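Progress report to Boken, second period
Prepared by Emiko Ogura, 20 June 2026

## Where we are

The work on teaching kitchen tasks by demonstration is on plan in most respects and behind in one. Recording by remote control is now routine. Recording by hand guiding has gone more slowly than we said it would in the proposal, and the comparison between the two methods will move to October as a result. We aren't asking for more money to cover this. We are asking for agreement to the new date, and the details are under "Changes to the plan".

Akihiko Ishida has run the recording sessions throughout. I have looked after the training runs and the checking of data.

## Remote control

Operators drive the arm with a hand controller while watching the simulated kitchen on a screen. We call this setup Adon in our own notes and will do so here. The operator's wrist movement sets the direction of the gripper and a trigger closes it.

We now hold 90 accepted demonstrations. Accepted means that the object ended up where the instruction said, that nothing else was knocked over, and that the operator didn't stop partway through to think. The last of these rules out more recordings than the other two. A pause of a few seconds does no harm to the task, but the trained model copies it, and in the early runs the arm would stop above a spoon and stay there.

Two changes have helped:

- Operators get 10 minutes of free practice before anything is saved. They used to begin recording straight away and we threw most of the first attempts out.
- The trigger no longer closes the gripper all at once. It follows the finger, so a thin handle can be approached with the gripper nearly shut.

Depth is still the main complaint. Operators judge left and right well and misjudge how far away things are, mostly at the back of the worktop. We tried a second view in the corner of the screen. Some operators liked it and others never looked at it, so it stays as an option.

## Hand guiding

For this part a person takes hold of the real arm and moves it through the task, and the joint positions are replayed in simulation afterwards. The replay tool, Semwal, was meant to be finished in the first period. It now works for reaching and lifting. It doesn't yet work well for putting things down — small differences between the real table height and the simulated one leave the object either hanging just above the surface or pressed into it. Akihiko has a correction for this that handles flat objects. Tall ones still tip.

People do find hand guiding easier to learn. New operators gave smooth movements almost from the start, and we expect it to be the better method for pouring once the replay fault is dealt with.

## Simulated worktops

The layouts are built in Zullel, which changes the surface, the lighting and the position of each object between recordings. We have kept the objects well apart for this period so that a failed grasp can be put down to the grasp itself. Crowded layouts come next.

The dark marble worktop has been added to the set. The veins run in all directions, and we want to know whether a model trained on plain surfaces will be thrown by them. In the layout shown, a black-handled serving spoon and a smaller silver spoon lie well apart, with a squeeze bottle between them and the gripper raised clear of everything.

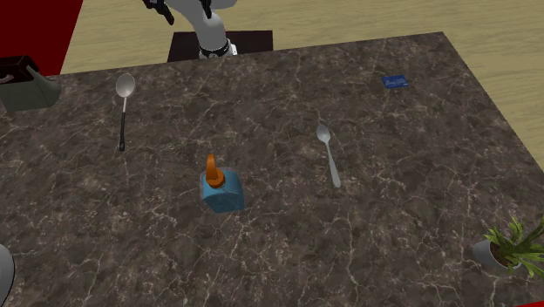

## Changes to the plan

1. The comparison of the two methods moves to October. Remote control data can be frozen before then, so only the hand-guided set is affected.
2. Pouring is dropped from the remote control tasks and kept for hand guiding. Operators couldn't do it reliably enough for the recordings to be worth training on.
3. Card pick-up is added. Flat objects are hard to grasp and were missing from the original list.

## Spending

Staff time is as budgeted. Equipment is slightly under, as we repaired a hand controller that we had expected to replace. We would like to carry the difference over to pay operators for extra hand guiding sessions, and would be glad of Boken's written approval for this along with the new date.

## Next period

- Finish the height correction in Semwal for tall objects.
- Record the first crowded layouts by remote control.
- Train on plain surfaces and test on marble, then the other way round.
- Send Boken a sample of recordings from both methods, with the rejected ones included and marked.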